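4.3 Vérification des doigts et reproduction des essais de fermeture

Cette section reprend le protocole utilisé pour l'étude Godomico sur la dérive de fermeture d'une pince à deux doigts parallèles. Elle suppose que le logiciel Hiltar est installé et que la caméra de poignet est calibrée (section 3).

1. Mettez le bras sous tension et attendez la fin de l'initialisation.

2. Dans l'onglet « Pince », choisissez le profil Sultutmont. Les autres profils ne consignent pas l'ouverture résiduelle.

3. Amenez le bras en position d'observation, pince orientée vers l'avant et légèrement vers le bas.

4. Lancez la commande de fermeture à vide. Les doigts doivent se rejoindre sur toute leur longueur utile.

5. Enregistrez une image de référence, puis démarrez la série. Une série complète comprend 600 cycles et dure environ 39 minutes.

6. À la fin de la série, enregistrez une seconde image dans la même position et exportez le journal.

Attention – Gardez les mains hors de la zone de travail pendant toute la série. L'arrêt logiciel n'est pris en compte qu'à la fin du cycle en cours ; en cas d'urgence, utilisez le bouton d'arrêt physique.

Remarque – Les variations d'éclairage faussent la détection du joint entre les doigts. Ne changez pas l'éclairage de la pièce entre les deux images.

Résultats attendus

Dans nos essais, la dérive apparaît surtout au début de la série, puis se stabilise. Les doigts ajourés ont donné des valeurs plus dispersées que les doigts pleins, sans écart net sur la moyenne. 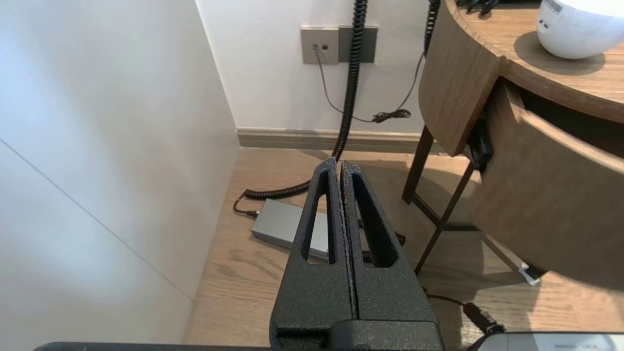 Si l'ouverture résiduelle dépasse 2 mm dans le journal, refaites le zéro de la pince et recommencez à l'étape 3. Si l'écart persiste, contrôlez le serrage des doigts sur leur bloc de fixation. L'estimateur Sotiropoulos peut être activé pour le calcul, mais ses valeurs ne sont pas comparables à celles du profil par défaut – indiquez-le dans le fichier de résultats.

Le format du journal est décrit à l'annexe 13.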